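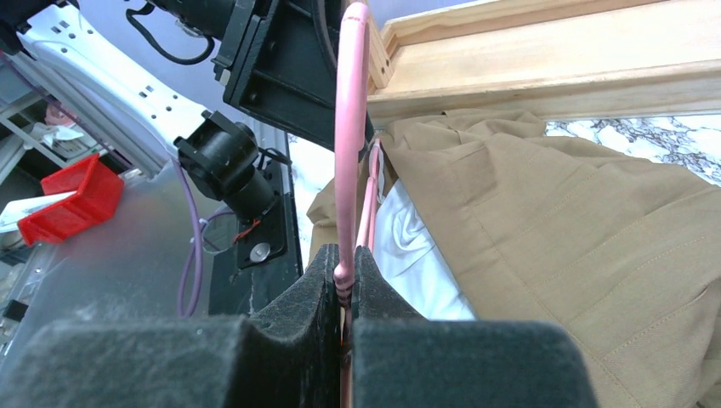
Do you need a permit to march on the sidewalk in Valtavico?

A sidewalk march with fewer than 60 people only needs a written notice to the town clerk, and the notice is free. Anything that uses the roadway still takes a full permit.

Lists Threads Authors Attachments Log in

Search this list Go Advanced

Archives > marino-streets > May > Re: the new march rules, can we live with them?

From: Ginevra Donati
To: marino-streets
Subject: Re: the new march rules, can we live with them?

Hi all,

Remo, thank you for going through the draft so closely, and sorry it took me a few evenings to get back to you. I wanted to read the whole thing first, including the appendix with the street list, and I'm so glad I did, because it's better than I expected! Quoting your points and answering as I go.

Remo Ferraro wrote:
> I read the draft twice and I still think we're giving up too much. The
> old rule was bad but at least everyone ignored it. The new one has teeth.
> If the police can move a march off Fetbridge Road "where traffic
> conditions require," then they can move it whenever they like. There are
> always traffic conditions.

I had the same reaction to that line, and I asked Settimio Monti in the clerk's office about it. He pointed me to section 4, which I had skimmed right past. The officer in charge has to offer a second route at the time, and that route has to pass within sight and hearing of whatever the march is aimed at. So if we're marching to the Panis depot over the truck exhaust, they can take us off Fetbridge Road, but they can't park us out behind the ball field like last time. Written down, in the ordinance! That's the piece we've been asking for ever since I joined this list.

I agree "traffic conditions" is too loose. I'd like us to ask for "a blocked emergency route" or something along those lines. Arturo, you're better at this wording than I am, could you take a crack at it?

> And what about the arrests part? As I read it, anyone who stays in the
> road after one warning can be taken in. One warning, over a loudspeaker,
> with drums going. Half the people won't hear it.

This is where I got excited, so bear with me. The draft you have is the first one. In the version that went out with the council packet it's two warnings, with time to leave after each, and the second one has to be given on foot, at the front and at the back of the group. Staying put after that is a citation, like a parking ticket, unless somebody is blocking an ambulance or a fire truck. I've attached the newer text so we're all on the same page (literally, page 8).

I know some of you feel that sitting down in the road is the whole point and that a citation takes the weight out of it. Aldo and I went back and forth on this over the phone for ages. His view is that people have always been willing to pay a price and they'll pay this one too. Mine is that I want my mother to be able to come along without worrying she'll spend the night at the county building. I think there's room for both of us under this text.

> Last thing. The 60 person limit. We had more than that for the library
> cuts without even trying. So in practice every real march needs the full
> permit, and we're back to asking permission.

Fair, and I don't have a good answer. Valtavico isn't big but we do turn out when we care. The council's reason is sidewalk width, and if you've ever tried to get a stroller past the bakery you'll know they aren't making that up. But the limit is for one group. As I read it, two groups starting from two ends of Marino Street with two notices would be fine. Settimio wouldn't say so in writing, though he didn't say it was wrong either. I'd love for somebody to ask that from the floor so that the answer ends up in the minutes.

The full permit has gotten easier too. It has to be answered within four working days, and if the clerk misses that, it counts as granted. A refusal has to give a reason, and you can appeal it to the county judge before the date of the march. Under the old rule we once got our answer the morning after!

Where things stand:

The hearing is at 8 p.m. in the school cafeteria, side door. Sign up to speak when you come in. Speakers get three minutes and they do cut you off, so please practice out loud at home.

We have 37 names on the letter so far. If yours isn't on it and you want it there, reply to me and skip the list so we don't fill everybody's inbox. The letter supports the draft and asks for two changes, the traffic wording and the head count.

Remo, I'd really like your name on it, but if you'd sooner speak against the draft, please do. You know the old cases better than any of us, and the council should hear about the Fetbridge Road mess from someone who was in it.

Aldo Sorrentino is driving over from the north side and has three seats. Write to him directly.

See you there, I can't wait!

Ginevra

P.S. Arturo De Luca still has the good megaphone. Arturo, it needs new batteries, the fat kind.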